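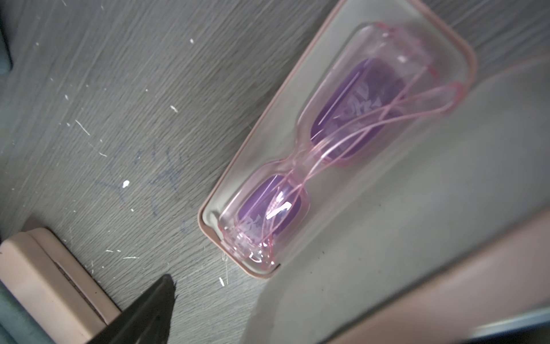
The Griravon 200 is a transparent ballot box for municipal elections, party conventions and union votes. The body is a single molded shell of clear polycarbonate with a separate lid, a slot with a sliding shutter, and four seal points. Clear plastic lets observers confirm that a box is empty before voting opens, but glare limits what can be read through it. The effect is familiar from small items: on the pink swim goggles in their clear tray, faint white markings on the upper lens are partly obscured by reflections. For this reason the serial number on the Griravon 200 is printed on an opaque white panel and repeated on the lid.

Capacity is 1,000 folded single-sheet ballots. Larger or multi-page ballots reduce this figure, and election offices should run a fill test with their own paper stock before ordering. The slot accepts one folded sheet at a time. When the shutter is closed, a numbered seal passes through the shutter tab and the lid together — cutting either one leaves a visible break.
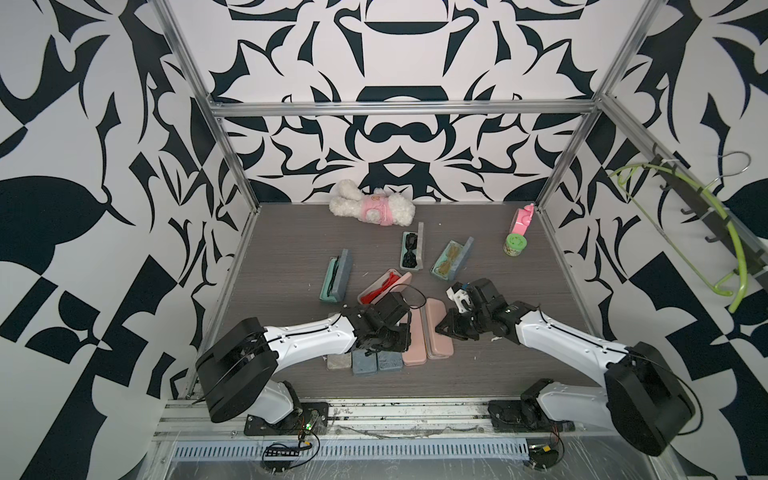 Two robot arms over a dark wood-grain tabletop, with black-and-white patterned walls.

Specifications

Model: Griravon 200
Body: clear polycarbonate, one piece
Lid: clear polycarbonate, removable, four seal points
Seals supplied: 29, consecutively numbered
Stacking: empty boxes nest with lids removed
Price: $159 per box, shipping not included

Seals from the older Durnley box do not fit. The Durnley lid uses a wider tab and cannot be exchanged with this one. Offices that hold both models should store the seals separately and record the two number series on different sheets.

Clean with mild soap and a soft cloth. Solvents and abrasive pads cloud the surface, and a clouded box should not be used where the rules call for a transparent one.

Orders and replacement lids: Nele Stevens, Juvmont election supplies. Technical questions about seals: Todor Yordanov. Orders for fall elections should reach us by the end of May.

This site uses cookies to remember your cart and measure traffic. Accept all / Manage settings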